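Hang Your Bags on a Clothes Rack (and Get Your Floor Back!)

I have a bag problem. Totes, drawstring bags, a couple of little crossbody things, and the big black one I take everywhere. For years they lived in a pile in the hall, and every morning I'd pull on one strap and drag out four bags. Then I put a small clothes rack to work, and I love it so much that I've now talked two neighbors and my sister into doing the same. It takes an evening, it costs next to nothing if you already own a rack, and you can change it whenever you feel like it.

What you'll need

A freestanding rack with a single bar. Mine is a small one that used to hold winter coats.
Plastic hangers, the kind with little hooks on the lower part. Those hooks are the whole trick, so don't skip them!
A soft cloth.
A basket or box for the things you find inside the bags. (There will be things.)

Step 1. Empty everything

Every pocket, even the flat one at the back you forgot about. I found a bus pass, 77 cents and a grocery list from March. Shake each bag out over the sink or the trash, then wipe the lining. If a bag is grubby, check the label before you wash it, and let it dry all the way before it goes on the rack.

Step 2. Sort out the straps

Long straps love to knot themselves around their neighbors. Lay the bags down, find both ends of every strap and work them free one at a time. Close the buckles. On drawstring bags, pull the cord even on both sides. I like to shorten adjustable straps a few inches at this point, so the bags don't trail on the floor later on.

Step 3. Load the rack

Slide all your hangers onto the bar first and push most of them to one end. You'll have a clear stretch to work in, and you can bring them across one by one as you fill them. Loop a strap over one of the small lower hooks and let the bag drop straight down. Start with the heaviest and keep it over the middle of the base. Then go lighter as you move out toward the ends.
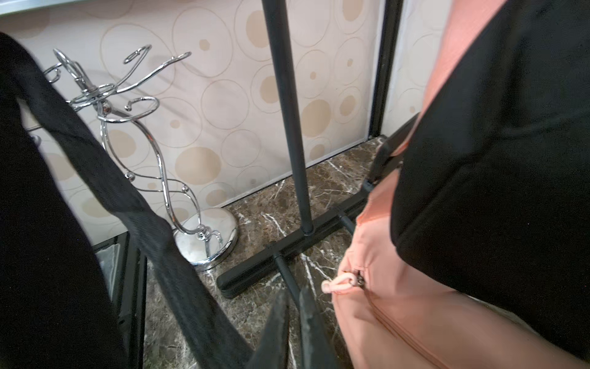
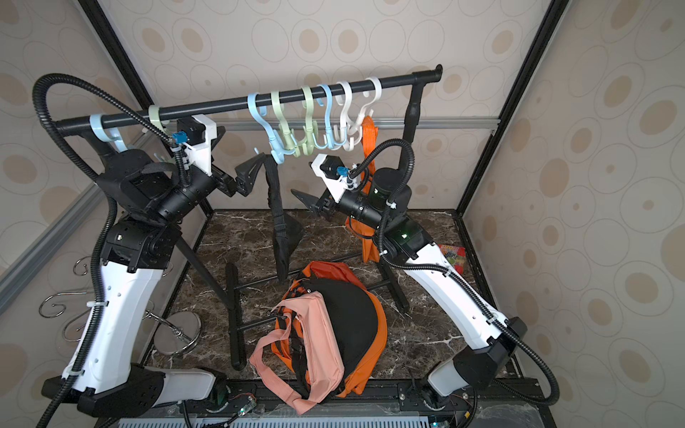
Second photo: hangers bunched up toward the right, with more bags still waiting in the heap on the floor.

Step 4. Check the balance

Give the bar a gentle nudge. If the rack rocks, you probably have too much weight at one end, so swap a couple of bags over. A light rack really doesn't want a bag with a laptop in it. My friend Kusum Maurya hung her full gym bag on hers and the whole thing went over at six in the morning, which woke the dog and then the rest of the house. Hang them empty!

Step 5. Put them in an order you'll keep

I've tried a few:

By color. So pretty, and it lasted a week.
By size, small in front. Good if your rack stands in a corner and you only reach it from one side.
By use. This is the winner for me. Everyday bags sit at the end closest to the door, travel bags at the far end.

You can use hanger color as a code too, if you have a mixed set. Blue for errands, green for outings, white for anything you lend out. My kids picked it up right away.

A few extra tips

One bag per hanger to begin with. Two light ones will share happily, but the straps start tangling again if you go to three.

Slippery straps can be wrapped once around the hook before you let go. It takes a second and they stay put.

Stuff soft bags with a scarf if you want them to hold their shape. I only bother with the nice ones.

Fold the ones you hardly ever use and store them inside a bigger bag. Mine go in an old canvas tote, bottom shelf of the closet, and I pull them out before vacations.

Got a door instead of a rack? The same hangers work on a sturdy over-the-door bar. Try it with two or three bags first and make sure the door still closes!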